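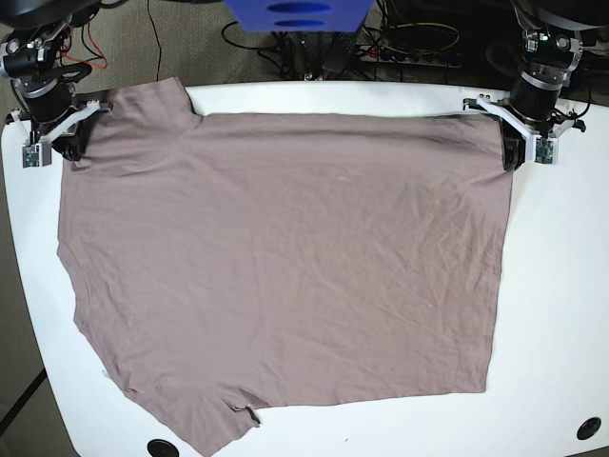
September 2, 2019
Notebook, folding table, Ukgate

Continued with the folding of the T-shirt, the mauve one. In August we did mostly towels, and I must say that towels made us lazy. A towel has four corners and you know where they are. A shirt has sleeves, and the neckline makes a lump of cloth which pushes everything next to it out of line.

What I tried first: flatten the body, bring the sleeves in, then fold lengthwise. The side edges came straight enough, but the hem did not. If the hem is turned over in even one small place, the fold carries it further and it becomes a crease. I should smooth the hem before the first fold and not after.

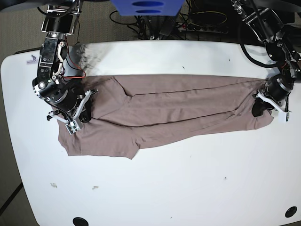 The lengthwise fold is still the step I like least. When the cloth is pulled from both ends it gets long ripples, and they stay there after one lets go. Less pull is better. I wrote the same remark in August on the Koltine sheets and then forgot it — so now I write it again.

The order I want to keep for now:

Neckline flat first, then shoulders.
Hem smoothed from the middle to the sides.
Sleeves in.
Lengthwise fold, with little tension.
Two folds across, the hem end goes first. 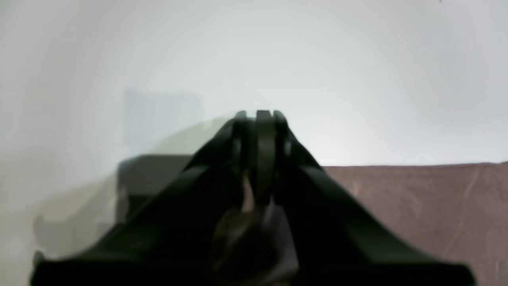

About the table. The white top is good for seeing the edge of the cloth, but light cotton slides on it more than I would like. The people at Irura use a thin felt under the garment. I asked for a piece, 2 mm, to compare. If the felt holds the cloth too much, the sleeves will be more difficult to bring in, so it can be that we only exchange one problem for another.
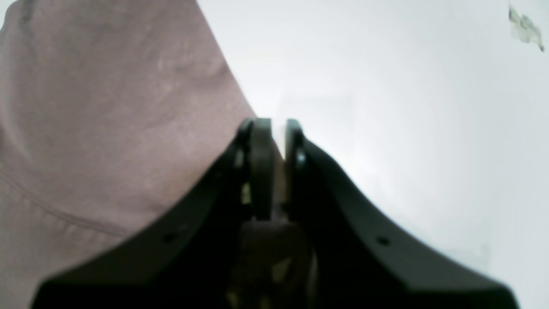

Size of the folded shirt: the Kļaviņa shelf has compartments 300 mm wide, so the finished packet must be narrower than this, with some room for the fingers. Measure with the steel ruler, the tape measure is stretched.

To do: iron one shirt and leave another one as it comes from the basket, and compare the hems. Sheet 7 in the folder has the old towel sizes, please do not write over it.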